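Is it worth recording 1000 grasps with a wrist camera if the finger blocks half the view?

Posted in Grippers and Sensing, 4 July 2025

karnbridge_bench
We're a small group collecting hand-guided examples for a pick and sort policy. The arm is an Andach, the hand is one we put together ourselves, and the recording software is Mosis. The only camera we log is the little fisheye at the wrist. The plan handed to me says 1000 episodes on household containers, then train, then see.

I have my doubts. I went through the first 300 episodes and in a lot of them the near finger takes up a huge part of the image once the hand closes. Clear plastic bottles are the worst. You get glare, a bit of label, and a wall of dark gray finger.
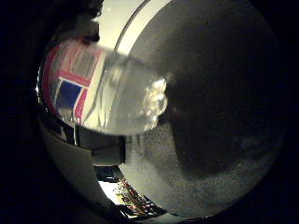 My boss says the network will sort it out and that more episodes fix everything. I've heard that before, on a project in February that ended with a full disk and a policy that closed the hand on air. So before I spend weeks on this: does anyone have a real reason to believe the wrist view alone is enough for clear objects? Or should I stop and add a second camera now, even though it means the first 300 won't match the rest?

tin_lid
More data always helps. We did cups and boxes with only a wrist camera and it was fine. Just keep going and turn up the augmentation.

slowgripper
I wouldn't keep going yet, and I wouldn't buy a camera yet either. "It was fine" for cups and boxes says very little about a see-through bottle.

Train on what you have. 300 episodes is plenty to find out whether the thing is learning anything at all. Hold back a few bottles completely, different labels if you can, and run the policy on those. If it only works on bottles it has seen, I'd suspect it is keying on the label colors. A printed label is the easiest thing to latch onto when the rest of the bottle is transparent, and no amount of the same bottle will cure that.

Next, look at when the blocking happens. A finger filling the view after contact may not matter much, as the choice of where to grab was made earlier. If the approach frames are clean, your problem is smaller than you think. What you lose is any way to tell from the picture that the bottle is slipping. Log finger position and motor current along with the video. Check that those streams are really in the files — ours were switched on in the settings and empty on disk for 13 sessions.

If you do add a camera, keep the wrist one exactly where it is. Then the old episodes are still usable for a wrist-only baseline and you haven't thrown anything away.

I'd also ask your boss where 1000 came from. In my experience it's a number that looks good on a slide.

khuc_user_4
Agree with most of the above, though I'm less relaxed about the closing frames. We use the Khúc recorder with a similar setup, and our policy learned to treat "big dark shape on one side" as the signal to lift, bottle or no bottle. It scored well in our offline test, too. We only caught it by running with nothing in the hand. Try that before you trust any success rate, and record some failed grasps on purpose, labeled as failures. Ours had none.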